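Harasym opens glove sorting and pairing program for Brollville tool library

BROLLVILLE, June 6, 2026 — Harasym, a work-glove supplier and repair shop on Rendham Street, has opened a program that takes in used work gloves, sorts them, matches them into pairs and passes them on to people who borrow from the Brollville Tool Library.

Gloves can be dropped off at the shop counter or at the library during normal hours. They do not need to be in pairs. Single gloves are accepted and kept until a match comes in. The program takes fabric, leather and mixed work gloves in adult sizes. It does not take disposable gloves, or anything that has been used with paint stripper, pesticide or motor oil.

The idea came from the library's tool desk, where borrowers often ask for gloves along with a post-hole digger or a pair of loppers. The library had none to lend. Harasym had a back shelf of singles left over from repairs and returns, and started matching them in January.

"People throw out a good left glove when the right one wears through," said Teodor Lundgren, who manages the shop. "The left one still has a lot of work in it. We just need to find it a partner."

Sorting is done one small pile at a time on a marbled black tabletop, where pale gloves are easy to see. Gloves are first separated by hand and size, then by material and cuff. A pair does not have to come from the same maker, but both gloves have to be close in thickness and grip.

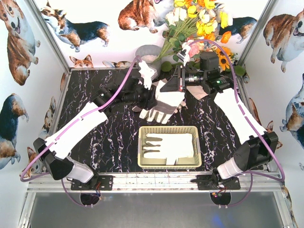
White and gray work gloves in a pile on the sorting table at Harasym.

Each glove is laid flat with the palm up and checked at the fingertips, the base of the thumb and the seams between the fingers. Those are the places that wear first. Palm patches are checked for loose stitching, and a glove with a sound patch and a small open seam goes to the repair bin. Gloves that have been pulled out of shape are washed, dried flat and looked at again before anyone decides on them. 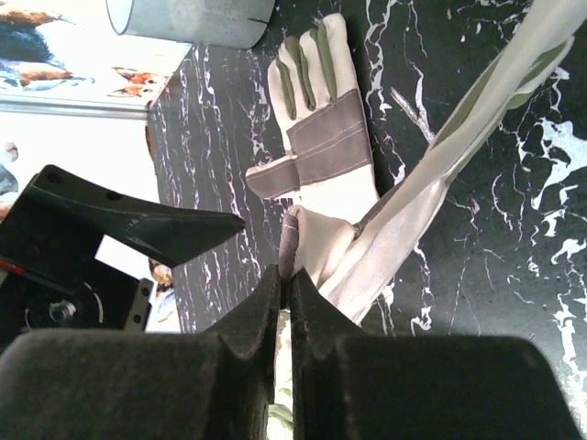 Repairs are handled by Hnat Kravchuk and his brother Kyrylo Kravchuk, who have mended gloves and aprons for the shop for 18 years. They close seams, replace cuff elastic and sew down patches that have started to lift. Gloves with holes in the palm are cut up for patch material.

In the trial period the shop matched 165 pairs. Another 67 single gloves are still waiting for a partner, most of them right-handed large.

"We expected more lefts than rights and got the opposite," Lundgren said. "If you have a left large in the garage, please bring it in."

Matched pairs are clipped together, marked with a size and sent to the library every second week. Borrowers may take one pair per loan and can keep them. There is no charge, and a library card is all that is needed.

Bresto, a laundry service in Brollville, is washing the gloves at no cost through the summer. Its owner, Taras Bondarchuk, said a load of roughly 20 pairs fits between regular orders — heavier leather gloves are left out and cleaned by hand at the shop.

Groups with larger amounts to give, such as builders, landscapers and garden clubs, are asked to call ahead so a pickup can be set up. Gloves should be dry and emptied of gravel and soil.

Contact: Kęstutis Kivi, Harasym, Rendham Street, Brollville. Questions about borrowing should go to the tool library desk.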